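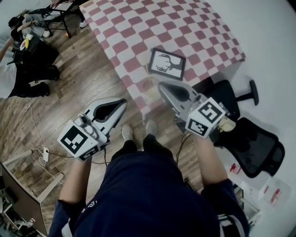
A gripper in each hand, checkered tablecloth ahead.

Clipping and the inverter that looks too small

The array on my garage is 14 panels on a Vusby string inverter, and the monitoring page went flat at noon all through May. On a clear day the curve climbs, hits 3560 watts, and stays there until the sun moves off. Two readers with Covora hardware sent me plots of the same shape and asked if the unit was faulty.

A flat top at one fixed number is clipping. The panels can supply more DC than the inverter will convert, so it moves the string off its best voltage and holds the output at the limit. A fault tends to look ragged, with dropouts and restarts. Heat derating looks different again: the top slopes down through the afternoon.

I exported the May log at five-minute steps and fitted a curve to the shoulders of each clipped day to estimate the missing peak. The loss for the month came to 43 kWh. A larger inverter would have recovered most of that, at a price I could not earn back at the Sultholm export rate. In December the string never gets near the limit.

Two settings to check before blaming the size:

Export limit. Mine shipped at 100 percent. If yours is lower, the flat top is a setting.
Grid profile. The wrong one can cap output when line voltage rises.

The Matos logger averages over the hour, which rounds off the corners and hides short clips. Use the inverter's own log if you can get at it. I'll rerun the fit with the June data once the export finishes.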